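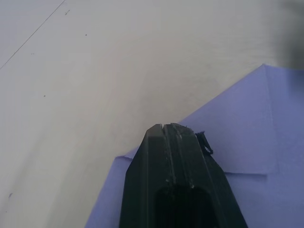
Why does my sourdough starter smell like nail polish remover, and do I have to throw it out?

It's hungry, and you can keep it. That sharp solvent smell shows up when the yeast and bacteria have run through their flour and been left sitting. Pour off any grey liquid on top, keep a spoonful, feed it generously and give it a couple of days of regular meals on the bench. If you see pink or orange streaks, or fuzz, that's a different story and it goes in the bin, jar scrubbed and all.

I put that one first because I get it at every session, usually before I've got my apron on.

Bread Without Packet Yeast, Week 2: Keeping a Starter
Notes for the Flindville evening group, 9 Aug 2019

Hello again everyone. Last week was mostly flour and water and me talking too much, so this week's notes are shorter on history and longer on the stuff you'll want stuck to the fridge. Bring your jar, whatever state it's in! Lids loose, please. Ehab's had a tight one last week and we all heard it.

What's living in there

A starter is flour and water with wild yeasts and lactic acid bacteria settled in it. The yeasts make most of the gas. The bacteria make the acids, mainly lactic (mild, yoghurty) and acetic (vinegary). Most of them came in with the flour, by the way, although people love the story about catching them out of the air. Wholemeal and rye carry more of them than white, so a sulky new starter often perks up with a bit of rye in its dinner.

Feeding

I feed mine by weight, one part starter to two parts flour and two parts water. So 20 g starter, 40 g flour, 40 g water. You'll see all sorts of ratios in books and they nearly all work. What changes is the timing: the more fresh flour you give it, the longer it takes to peak. If you're off to work and want it ready when you get home, try 1:4:4 and see how it goes in your kitchen.

Use scales. I know Corinne uses a teacup and her bread is lovely, but she's been at it since 2000 and she can feel when it's wrong. The rest of us need grams.

Tap water is usually fine. If yours smells strongly of chlorine, leave a jug out overnight.

Temperature

I keep the jar near 21 degrees if I can, which in August in my house means on top of the fridge with a tea towel round it. Cooler than that and everything slows right down. Lyle thought he'd killed his in June and all he'd done was leave it on a stone windowsill. Warmer is faster, and you'll have to feed more often or you're back to the nail polish.

When is it ready to bake with?

Put a rubber band round the jar at the level you start from. When it has at least doubled, with a domed top and bubbles all down the sides, go. Once the dome sinks in the middle it's past its peak, still usable, a bit more sour. The float test (a blob dropped in water) is good fun but rye starters often sink even when they're perfectly lively, so I wouldn't bin your plans over it.

Holidays

Feed it a bit stiff, so less water than usual, let it sit out an hour, then into the fridge. Two or three weeks is no drama. For longer than that, smear some thinly on baking paper, let it dry completely, crumble it into an envelope and write the date on. I've brought one back from flakes after a very long spell in the pantry. It took five days and I'd nearly given up on the fourth.

Discard

Don't pour it down the sink, it sets like glue. Pikelets, crackers, pizza bases. Ruth Yeoman's cracker recipe is on the back page of last week's handout: 200 g discard, 100 g plain flour, 50 g soft butter, salt, rolled as thin as you dare. I add sesame seeds, she doesn't approve.

Before next week

Feed your starter twice a day for the last two days so it turns up lively. Jot down the time you fed it and the time it peaked, even if it's scribbled on the lid. Bring a large bowl, a scraper if you own one, and a container for taking your dough home.

We're in room 304 again, same side door. Sérgio is bringing the spare banneton for whoever hasn't got one.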